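Minutes of the end-of-year general meeting, Vendidham Computer Re-use Club
Held in the back hall, 28 December 2019

## Welcome and apologies

The chair opened by thanking everyone for giving up a bit of their holiday break, and for the very generous spread of leftover fruitcake, shortbread and cold ham that had found its way onto the side table. Apologies were received from four members who are away down the coast, and from one who is at home minding a new puppy and was warmly wished luck.

## Minutes of the previous meeting

Taken as read, with one correction. The keyboards given to the Nassar Street library were second-hand, and the previous minutes had them down as new. Accepted as amended.

## Money

The account stands at $2,475 after the hall hire was paid. The spring sausage sizzle and parts stall brought in $591, a lovely result for a day when it bucketed down until nearly lunchtime, and everybody who stood under that dripping marquee was thanked all over again. It was agreed to put $200 aside for consumables in the new year – thermal paste, isopropyl, lint-free wipes, anti-static bags and a couple of decent wrist straps, as the old ones have well and truly perished.

A member asked whether we might also buy a label printer. There was a good deal of fond discussion about the handwriting on the spares shelf, and the matter was held over.

## Donated equipment

Gurenow, the accounting firm across the road, has cleared out its storeroom and passed on a load of retired office gear, and the secretary has already written to say how grateful we are. Most of the monitors are in good nick. The printers are another story, and those past saving will go to the e-waste depot with the next trailer load.

The server boards took up the longest part of the evening, and happily so. Several of our newer members have only ever worked on desktop machines, and there was a real appetite for learning how the bigger boards go together. The group had a long talk about the Dell board, beginning with the processor socket and the metal loading frame that holds the chip down, and moving on to the memory slots, which run in banks on both sides of the processor.
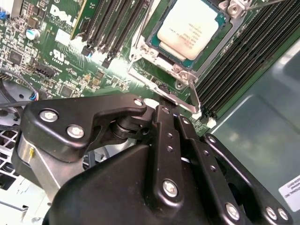 *Item 4: the Dell server board, with the processor in its socket and memory slots to either side.*

It was pointed out that the retention lever wants a slow and steady hand, and that the frame should never be forced if it feels stiff. One of our longer-standing members told the story of the bent socket pins of a few winters back, which most of us had heard before and all of us enjoyed again. The meeting agreed on the following for anyone working on server boards:

- wrist strap on before the board comes out of its bag
- hold the board by its edges, and keep fingers off the chip and the socket
- old thermal paste cleaned off the heat spreader before a heatsink goes on
- open the latches fully before fitting or removing memory
- write down which slot each stick came from, and leave the note with the board

There was some back and forth over whether the server boards should be kept for teaching or sold on to help with the rent. Feeling in the room was strongly for teaching, at least for the time being, and the motion to hold on to them until April was carried with 2 against. Both of those opposed were very gracious about it and offered to help with the shelving.

## Bench nights

The Seltier bench supply has been repaired and tagged, and is back in its usual spot by the window. Members are kindly reminded to switch it off at the wall before locking up.

It was also suggested that the first bench night of the new year be given over to memory – matching sticks, reading the labels, and working out the order in which slots should be filled. This met with real enthusiasm, and two members offered to put together a one-page handout. Anyone with spare anti-static mats at home is asked to bring them along.

## General business

- The urn is leaking from the tap again. A new washer will be tried first.
- The side gate key has gone missing. Please check your coat pockets and glove boxes.
- The blue extension lead belongs to the hall and needs to go back in the hall cupboard.
- A card was passed around for our neighbours at the craft group, who lent us their trestle tables so cheerfully all year.

Meeting closed at 9.10 pm, followed by tea and the last of the fruitcake.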